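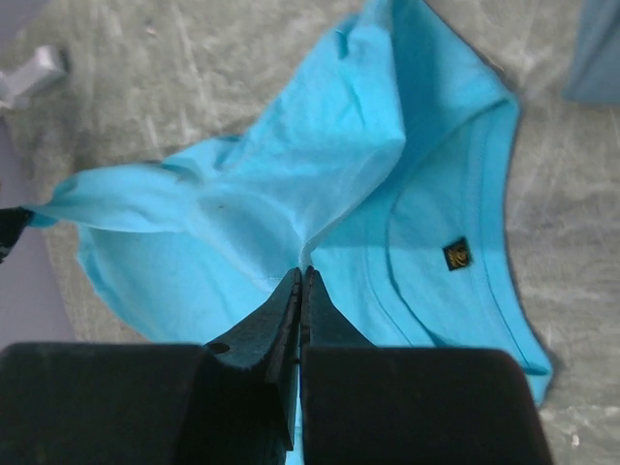 Figure 7. Gripper closed on a T-shirt, seen from the wrist camera.

7. When the Gripper Will Not Let Go of a Garment

Sooner or later your Elley folding station will take hold of a shirt and keep hold of it. The arm stops, the status light turns amber, and the panel shows code 2751 (release not confirmed). Please don't be alarmed. In most cases the garment comes away without a mark on it and you can be folding again before your coffee has cooled.

Code 2751 means that the controller told the fingers to open and the finger sensor did not report that they had. Sometimes the fingers really are stuck shut on the fabric. Sometimes they have opened a little and a pinch of cloth is caught in the gap between the tips. Soft cotton knits are the usual culprits, especially when the shirt has bunched up and the fingers have picked up two or three layers at once.

CAUTION: Never pull on a garment while the arm is powered. The fingers can close again without warning if the sensor clears, and they close hard enough to bruise. Keep hair, necklaces, lanyards and loose sleeves well back from the table.

7.1 Before you touch anything

1. Press the red stop button on the front rail. Do this even if the arm looks perfectly still — a paused arm is still a live arm.

2. Look at the wrist camera view on the panel. Check where the fingertips meet the fabric, and whether they are near a collar, a label or a seam. You will want to know this before you start easing the cloth free.

3. Turn the power key to OFF and take it out. Put it in your pocket. Wait for the click from the base, which tells you the brakes are on.

Note: If your station has two arms, the stop button and the key act on both of them. Check the second arm as well, as it may be holding a sleeve or a hem at the far side of the garment.

7.2 Freeing the garment

4. Support the shirt from underneath with one hand so that its weight isn't hanging from the fingertips.

5. With your other hand, turn the release knob on the side of the gripper housing counterclockwise. It is stiff for the first half turn and then goes quite easily. Stop as soon as you see the fingers part.

6. Lift the fabric straight out, away from the tips. If a fold is caught, work it gently from side to side. Please don't use scissors, a screwdriver or a butter knife. (We have had all three reported to us, and the finger pads came off worst each time.)

7. Shake the garment out and look it over. A light crease where the fingers gripped is normal. A hole, a snag or a dark smear should be written in the log, along with the code.

CAUTION: If the knob will not turn with ordinary hand pressure, leave the garment where it is, keep the power off, and call Diltano service. Forcing the knob can strip the drive gear and leave the fingers loose enough to drop open later on.

7.3 Starting up again

8. Wipe both fingertips with a dry cloth and check the gap for lint. Turn the knob clockwise until it clicks back into its drive position.

9. Clear the table, step behind the yellow line, put the key back and turn it to ON. Choose Finger Test from the Service menu. The fingers should open and close three times with nothing between them.

If the test passes, lay the next garment out a bit flatter than usual and run it at slow speed. If 2751 comes back on that garment, take the station out of use.

Code 2399 during the Finger Test is a different matter. It means the two fingers are not moving together, and no amount of wiping will cure it. Switch off, hang the tag on the key hook, and ask for Madalena Arruda's team on the Diltano service line. Have the log beside you when you call, as they will ask which code came first.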